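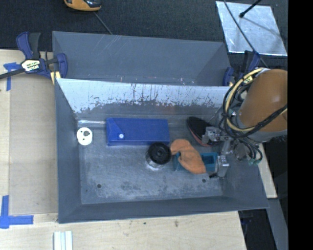
How often should I check the clamps and tape around a small robot arm's work area?

Give the clamps a firm wiggle before every session and again after anything has been bumped, and replace the tape as soon as a corner lifts. It takes less time than filling the kettle, and you'll get so used to it that your hands will do it while you're still thinking about lunch.

That question comes in more than any other on our Rukside workshop tips page, so it gets the top spot this time, and the rest of the page is given over to good habits for anyone sharing a bench with an arm. Plenty of you have written to say there's one in the garage or the back shed now, and how lovely that is! Most of the old workshop rules still hold (tie your hair back, sweep up after yourself, put the lid on the glue), but a few want adding.

Before you switch on

Read the manual that came with your arm, all of it, even the dull part at the back. If the maker's instructions say something different from this page, go with the maker. Wherever an arm is used for paid work there will be workplace safety rules as well, and your local regulator is the one to ring about those.

Hold things down at two points or more. A tray with a single clamp will swivel around it, slowly at first, and you may not notice until the arm is reaching for a spot where nothing is any longer. Bar clamps are grand for this. Put the handles where you can reach them without leaning over the tray, and keep them out of the arm's path through its whole swing, including the way it goes home to rest.

Mark the corners with coloured tape. An L at a corner tells you more than a straight strip, as you can slide the tray back in both directions and know it's home. Press the tape down hard with the back of a spoon. Cheap masking tape goes gummy in a warm shed by the end of summer, so I'd spend a little more on a cloth one or a decent painter's tape, and write the month on it in marker.

Cables

Loops near the wrist need enough slack for the arm's longest reach and not a great deal beyond that. Move the arm slowly through its full travel and watch the cables the whole way, from the base up to the gripper. Anything that pulls tight, rubs on a bracket or brushes the tabletop wants re-tying. Do have a look at the little connectors too, with the power off, and push home any that have crept out. I go over mine every 40 hours of running and jot it in an exercise book that hangs on a nail.

Hands, sleeves and speed

Hands stay out of the tray while the arm is powered and able to move. If a cloth has slid somewhere silly or a knob has rolled over, stop the arm, wait until it's still, switch off in the way your manual says, and only then reach in. I know it's tempting to nip in quickly! A gripper has small, hard fingers and no idea that yours are different from the thing it came for.

Roll your sleeves up, take off the lanyard, and keep the stop button where your free hand falls naturally. Try the button at the start of the day. For a new job, run it slow the first few times, up to 8 if the pieces are soft or floppy. Cloth is the great mischief-maker here, as it never lands the same way twice and loves to catch on the edge of a box.

Tidying the work area

Keep spare pieces off the table unless they're wanted soon, and give the ones that stay a regular place well clear of the arm. Dust gets under small parts and makes them skate about, so wipe the tray floor with a barely damp cloth and let it dry properly. Stains on an old panel don't matter a bit if the surface is sound, but run a finger along it (power off, please) and sand back any splinter or burr.

A soft brush is better than compressed air near the wrist. Air drives the grit into the joints, and then you've a proper job on your hands.

Visitors and little ones

Put a line of tape on the floor 300 mm past the furthest point the arm can reach, and ask everyone to stay behind it. Children need a grown-up beside them and a real barrier as well, for tape won't stop a toddler. On a Saturday, when people wander in with a cup of something, I switch the arm off altogether and have a good natter.

Next time it will be bench vices, and how to get old varnish off the jaws without spoiling the faces.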